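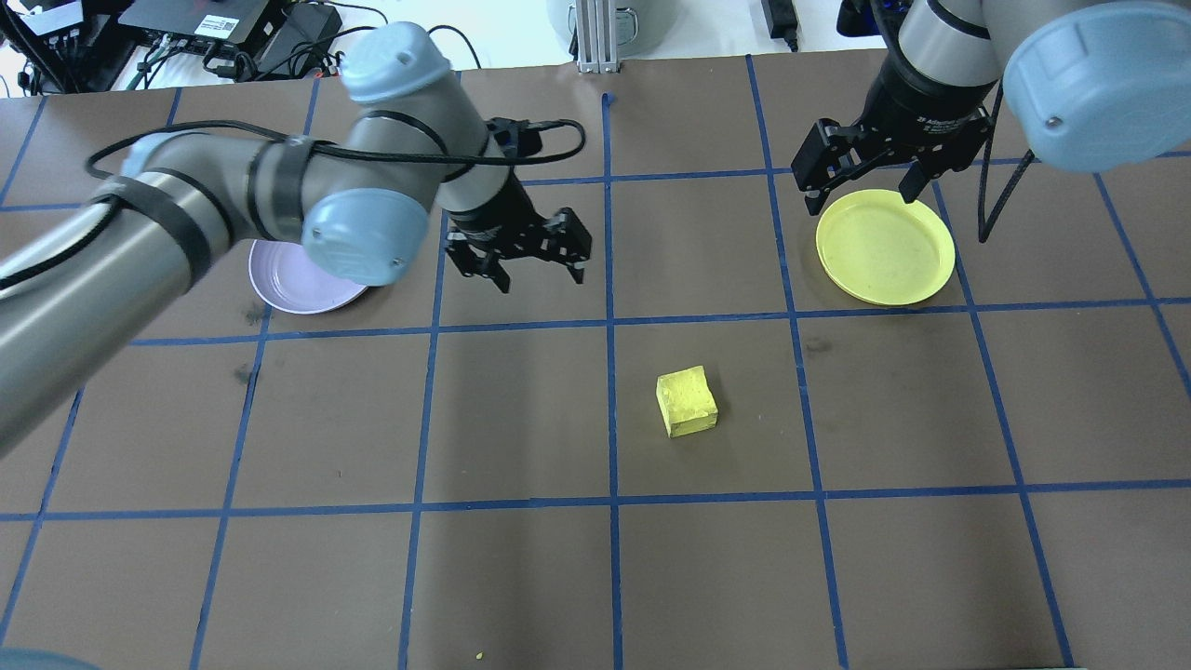 Reading time: under 1 min

Can a robot do the washing-up yet? Slowly, and only if you set things out for it.

Plates are the awkward part. A two-fingered gripper does best with a raised rim, one finger either side, as with the yellow plate. Leave clear space round each one and don't stack them.

Mark the worktop into squares with coloured tape, so everything goes back to the same spot between tries. Olga Cisternas in Rostley used 13 strips on hers and changes them every March.

Crumbs are still a job for you. Wipe down with a damp cloth, working away from the tape ends so they don't lift.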